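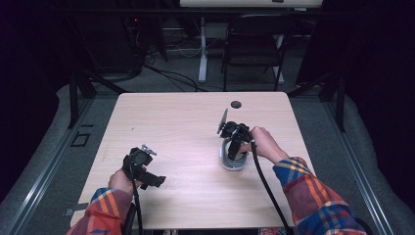 Demonstration duty at Drinmont, both hands spoken for.

Teaching the robot to pack your order

Readers who have walked past the curtained corner on the second floor and wondered who was in there: it is probably Parvaneh Kordestani, and she is probably busy. Parvaneh packed gift boxes on the Mernell line for 4 years before she moved upstairs in February. Her new job is to do the old one very slowly, with a gripper in each hand, so that a robot arm can learn how it goes.

The title on her badge is Demonstration Lead. There is one other person on the team, so the leading is fairly light. She got a small raise, a chair of her own and an invitation to the weekly automation call, where she has learned to say "episode" when she means "I picked it up and put it down again." The target is 100 episodes a shift. Her best so far is 54, on a day when the software behaved until lunch.

"On the line I never thought about my thumbs," she told us. "Now I think about them in the car."

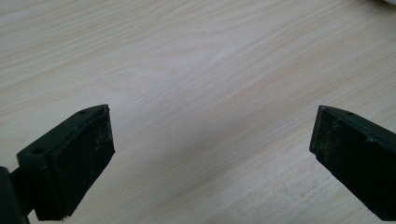 What the job has mostly changed is how packers talk about packing. For years the official instructions fit on one laminated card by the time clock, and the card said "place item securely." Parvaneh has had to work out what that meant. How far do you open your hand before you reach for something? With fingers you don't decide, you just arrive. With two blocky black ones that face each other over the tabletop, you decide every time, and the scuffs on the pads suggest plenty of deciding has gone on. She now has 3 pages of notes on approach alone. The engineers at Holard, who are supplying the arm, have asked for a copy. So has the training desk downstairs, who would like to know why it took a robot for anyone to write this down. We would like to know that too.

The line itself has mixed feelings. Under the plan that went round on 7 April 2021, the arm will take over the single-item boxes on the late shift, and the people now on that shift will move to mixed orders, returns or what the plan calls "exception handling." Most of them have been handling exceptions for years under the name of work. The plan says no positions will be cut. It says so in bold, twice, and several packers have remarked that once would have felt more relaxed.

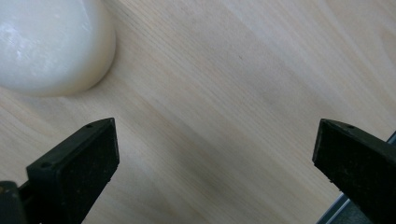 There is also the matter of rotation. Everyone on late shift has been offered a two-week turn at the demonstration table, at the same rate Parvaneh gets, and the sign-up sheet is by the Ebrahimi Room. The upside is that you sit down. The downside, according to those who have tried a morning of it, is that you go home and reach for a coffee mug as if it might be graded.

Parvaneh would like it known that clumsy people are welcome. Fumbles get recorded with everything else and sorted out later, and she says a few of her own have been kept on purpose – the first time in her career that dropping something has counted toward a target.

Questions about shift changes go to your supervisor. Questions about thumbs can go straight upstairs.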